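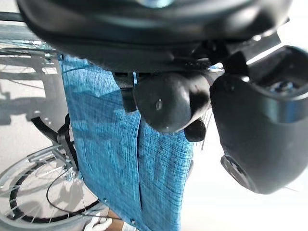 How often should the fabric on a folding wheelchair be checked?

Sernach recommends a check every 3 months for chairs in daily use, and before each loan for chairs held in a shared pool. The backrest, the seat sling and their fixings are examined in the same session.

Search this site Enter keyword Go
Print this page | E-mail this page

Sernach issues revised upholstery guide for folding wheelchairs

Parthorpe, October 2019 – Sernach, the Parthorpe mobility equipment service company, has published a revised inspection guide for the fabric parts of manual folding wheelchairs. The guide replaces the single-page checklist supplied to loan stores and day centres under the Otgate maintenance scheme. It covers the backrest sling, the seat sling, side panels, hems, seams and fixings, and sets out when a part should be cleaned, refitted or replaced.

The revision follows a review of 200 folding wheelchairs returned to the Parthorpe workshop. Of these, 91 needed work on the fabric or on the points where the fabric meets the frame. The most frequent entries on the job sheets were slack backrests, worn hems and fixings that had started to pull through the cloth. Tyres, brakes and castors are covered by a separate Sernach guide, which has not changed.

Under the earlier checklist, upholstery was a single line to be marked satisfactory or unsatisfactory. Stores applied this differently. A chair passed by one store could be sent back by the next with no change in its condition. The new guide divides the upholstery check into 8 steps and gives a pass or fail condition for each. A chair which fails any step is labelled and kept out of use until the fault has been put right.

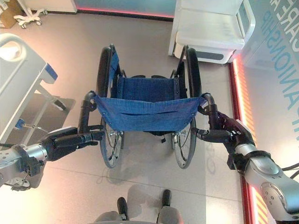 Does a slack backrest mean that the wheelchair must be withdrawn?

Slackness alone is not a failure under the revised guide. The chair is withdrawn if the fabric has torn at a fixing, if a fixing is missing, or if the sling no longer supports the user when the chair is fully open.

The check is made with the chair open on a level floor. The seat is pressed down along both side rails until the folding mechanism is fully extended. A chair that is partly folded will show a loose seat and a loose back whatever the state of the cloth, and several of the chairs in the review had been reported as faulty for this reason. The push handles are then held, one in each hand, and the inspector looks down over the back of the chair to compare the height of the two upper corners of the sling. A difference between the corners is recorded on the job sheet. Handle grips are tested for twist at the same time.

The seat sling is inspected from above and then from below. Each rivet or screw along the side rails is pressed with the thumb. Movement under light pressure is a fail. Rust staining around a fixing is recorded but is not a fail unless the cloth has weakened. Fixings are to be replaced as a full row on the side affected, as a new fixing next to a worn one takes more than its share of the load.

Side panels are checked for security only. Where a panel touches the wheel with the chair loaded, the panel is refitted before any other work is done.

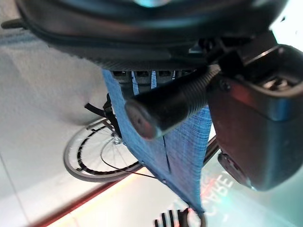
Cleaning is dealt with in a section of its own. The earlier checklist advised wiping the fabric with a damp cloth, which is adequate for coated nylon but leaves dirt in an open weave. Woven slings should be brushed dry first, along the weave and then across it, and washed afterwards with mild soap and cool water. On a blue crosshatched cloth with lighter streaks, of the kind seen here, the streaks can be mistaken for wear, and the guide asks inspectors to judge by touch as well as by eye. The dark line of the centre seam or fold should be opened out with the fingers before brushing, and the stitching along the lower edges left until last. Bleach and solvent cleaners are not to be used on any fabric part. The sling must be left to dry with the chair open.

Replacement slings are supplied through the Ots parts list, which has been renumbered to match the guide. Each entry now gives the width between the frame tubes, the spacing of the fixings and the type of hem. Stores should measure the frame – not the old sling, which may have stretched – before placing an order. Old part numbers will be accepted during the change-over.

The guide was tried in the Otgate loan store during September before general release. Two changes were made as a result. The step dealing with hems was moved ahead of the step dealing with seams, and the job sheet was given a separate box for each upper corner of the backrest.

Printed copies are being sent to all stores in the Otgate scheme. Further copies can be requested from the Sernach workshop counter in Parthorpe. Existing checklists should be removed from job folders when the new guide is received, and completed sheets kept with the record of the chair to which they refer.

Notes to editors

Sernach inspects, repairs and refurbishes manual wheelchairs and walking aids for loan stores and day centres.

Otgate is the maintenance scheme under which Sernach services pooled equipment. Ots is the parts list used by stores within the scheme.

The guide applies to manual folding wheelchairs with fabric seats and backrests. It does not apply to powered chairs, rigid-frame chairs or chairs with moulded seating.

Print this page | E-mail this page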